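Pukura dish rack in light blue: my review after a few months of daily washing up
February 22, 2025

Right, I know a dish rack isn't the most thrilling thing to read about, but I spent far too long choosing this one and I'd like somebody to benefit from it. We don't have a dishwasher (no room, and I've made my peace with that), so whatever sits next to the sink gets used morning, noon and night. My old chrome one had gone rusty at the feet and was leaving little orange half-moons on the worktop. Time to go!

I bought the Pukura from Wirkoddale, the homeware shop by the bus station, after Nuria Montoya told me she'd had hers for ages and would buy it again. It was on the shelf next to the Brakeseck, which was the other one I'd been looking at. The Brakeseck is a good bit bigger and has a fancy swivelling spout underneath to send the water into the sink. I nearly went for it. Then I measured my worktop again and saw sense.

First impressions: lighter than I expected. I could carry it home on one finger, and I did wonder whether it would skid about when loaded. It doesn't, much. Put a heavy casserole on one side with nothing on the other and it'll shuffle a bit, but with a normal load it stays where you've put it.

The colour is lovely. I was going to play safe with grey and then thought, no, I look at this thing every single day, let's have the blue. It cheers up the corner no end and it doesn't show water marks nearly as badly as the chrome did.
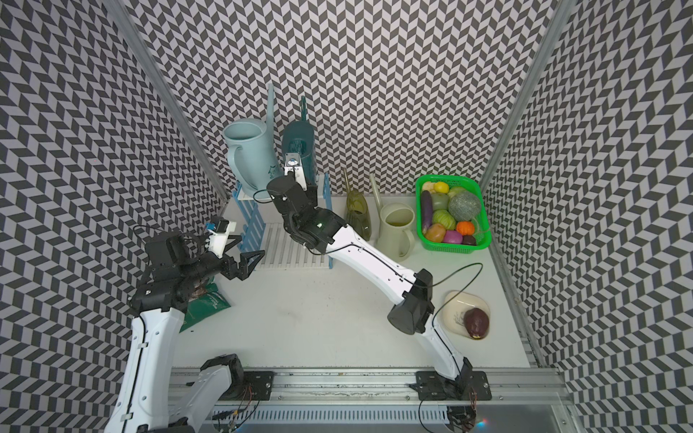 The light blue rack at the back of a white table, with a dark green packet nearer the front.

Now for capacity. I can get 10 dinner plates in mine if they're the flat sort. My deep pasta bowls are another matter. They lean on each other like people at the end of a wedding and I only get a few in before I give up and dry them by hand. If your cupboards are full of chunky stoneware, take a bowl to the shop with you and try it (I've seen people do it, you won't be arrested). Side plates and saucers are fine, mugs are fine, wine glasses I don't trust to any rack so I can't help you there.

Pans are a mixed bag. A small milk pan sits in nicely upside down. My big frying pan hangs over the edge and drips onto the worktop, so I fold a tea towel and stick it underneath. The old rack had the same trouble, to be fair.

Cleaning it is easy. I give it a scrub once a week with washing-up liquid and an old toothbrush, and it gets a soak in diluted vinegar when the limescale starts. We've got dreadfully hard water. There's one fiddly bit near the base where gunk collects and the brush won't quite reach, and a cotton bud does the trick there, though I do resent it slightly.

I should mention that I had to send the first one back. It arrived with a crack along one corner, and I didn't spot it until I'd got it home and washed it. I'd braced myself for a row, but Ramiro Villanueva on the counter swapped it without so much as asking for the receipt. The second one has been perfect, so I'm not taking points off.

A few people have asked about the Mahmoud one, the folding type that goes flat against the wall. My sister has it. It's brilliant in her caravan and I wouldn't want it in a kitchen where it's up all the time, as the hinges wobble when you pull a plate out in a hurry.

Would I buy the Pukura again? Yes, and in the same blue. I'd like it a touch deeper for the bowls and I'd like that fiddly bit gone. Four stars from me. If you do get one, check the corners before you leave the shop, and have a look for the green while you're there, as they'd just had some in when I went back.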